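Search this list's archive
Search Advanced search

[Fellirach-members] Paper sacks for dry goods: arrangements from April 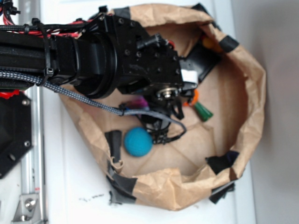 The Fellirach Food Cooperative has received several enquiries about the change of packaging for flour, oats and dried pulses, and this message is intended to answer them together. From April, all dry goods collected at the Lirar depot will be supplied in paper, and clear plastic bags will no longer be stocked. Members are asked to bring their own bags wherever they can. A plain brown paper bag is perfectly acceptable for this purpose, even one as crumpled as that on the white tabletop, provided that it is clean and has no holes. Bags which have held soap, seed or pet food should not be brought.

On 25 orders and below there is no change to the collection times. Larger orders will be made up the evening before and kept on the lower shelves by the door.

One member wrote to the list on March 25, 2019:

> Could the office please confirm whether the new
> sacks will be charged for? The notice at Bonsu
> says 9p each but the order form says nothing at
> all. We are a household of two and have never
> needed more than the small size.
>
> I should also like to know if the paper will keep
> flour dry over a few weeks. Our larder is on an
> outside wall and we lost a bag of rye last winter.

The charge of 9p applies to new small bags only, at both Bonsu and Lirar. The order form was printed before the price was agreed and will be corrected in the next issue. Large sacks are included in the price of the goods.

As regards storage, paper does not keep out damp. Flour should be moved to a tin or a jar with a close lid on the day of collection. The office holds some 50 lidded tins left over from the Drurnirano shop, and these may be reserved by replying to this message. They are offered without charge, one to each household.

Members who still hold credit for returned plastic tubs should use it before the end of April.

Membership Office
Fellirach Food Cooperative

Filed under: Notices to members, Packaging, Depots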